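Shared workshop build log: two hand-held grippers, jaw gap will not stay the same
Forum > Builds and Projects > Manipulation

sterling_nut wrote:
Hello all. I promised in May that I would write when the pair of grippers was ready to carry around, so this is the update. We are Rin Hamada, Genji Fujimoto and me, and we work in a shared workshop. The idea is simple: you hold one gripper in each hand, you do a small household task, and the recordings later teach the Jernomano arm how to do it.

The bodies are printed. The first jaw set is a narrow V with ribs on the inside. I like it for thin things, such as the edge of a page or the corner of a cloth.

My problem is the closing. I set the gap with a feeler gauge, I open and close the jaws 212 times by the trigger, and then the gap is wider than before. The spring is the Ghaffari kit spring and the pivot is a plain steel pin. What should I change first?

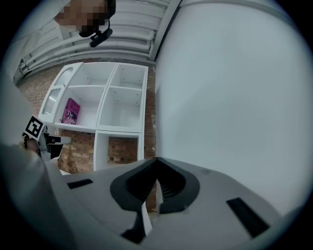

Uncombe_Pete wrote:
Pin first. A plain pin in a printed hole will always wear oval, and no spring can save you from that. Put in a brass bushing, ream it, then measure again. I would also drop the V shape. It holds well at the tip and badly everywhere else.

sterling_nut wrote:
Thank you, I ordered bushings. About the V I don't agree completely. For picking up a sheet of paper it is better than anything else I tried.

tallow wrote:
I'm going to disagree with Pete too. I ran the same pin for over 1,000 cycles and the hole was fine. What moved on mine was the trigger linkage, because the small screw backs out. Put a drop of thread lock on it before you spend money. How are you tracking the hands, by the way? Cameras in the room?

sterling_nut wrote:
No cameras in the room. I checked the linkage screw and it was a quarter turn loose, so you may both be right. I will do the screw and the bushing, but on different days, or I will never know which one helped.

Our other experiment is the soft pads, which Genji drew after he was tired of hearing me talk about the V. They are wider at the top and should grip a mug or a bottle without much force.

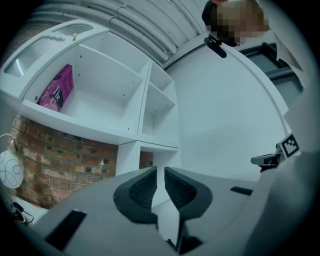 Tracking is the part where I lost the most evenings. Each hand must know where it is in the room, and also where the other hand is, and these are two different problems. For the second one we use the printed square markers. One gripper looks at the marker of the other, so the marker must stay in view even when the other hand comes in from the side. A plain white wall behind the jaws, like the one we had there, gives the room tracking very little to hold on to, while bricks and shelves are much better. Now we try to begin every recording with a slow turn toward the brick side — it takes a few seconds and the start of the path is cleaner.

Uncombe_Pete wrote:
Flat markers go bad at steep angles. Did you think about putting them on more than one side?

sterling_nut wrote:
Yes, Rin made small cubes with a pattern on every face we could use. We also walk with the grippers, because the arm will sit on a moving base one day and we want recordings that go from one floor to another. Stairs are a hard test. You cannot hold the rail, you look at your hands and your feet at the same time, and every step shakes the wrists.

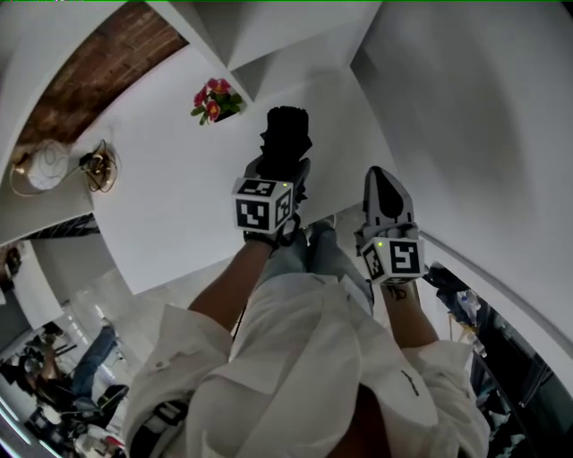 On the steps the height estimate drifts more than the sideways one. If we go slowly it comes back at the landing, and if we hurry it doesn't. I use the Sterovine filter with the default values and I suspect that the defaults are for something with wheels.

tallow wrote:
They are. Raise the vertical noise term and leave the others alone. And please go slowly anyway, a bad recording is cheaper than an ankle.

Uncombe_Pete wrote:
I'd still do the bushing before any filter tuning. If the jaws are sloppy your width data is no good, stairs or no stairs.

tallow wrote:
The width data has nothing to do with height drift, Pete.

Uncombe_Pete wrote:
Didn't say it did. I said which one I'd do first.

sterling_nut wrote:
Thread lock is on since this morning. Bushings come next week. I will post the gap numbers for both.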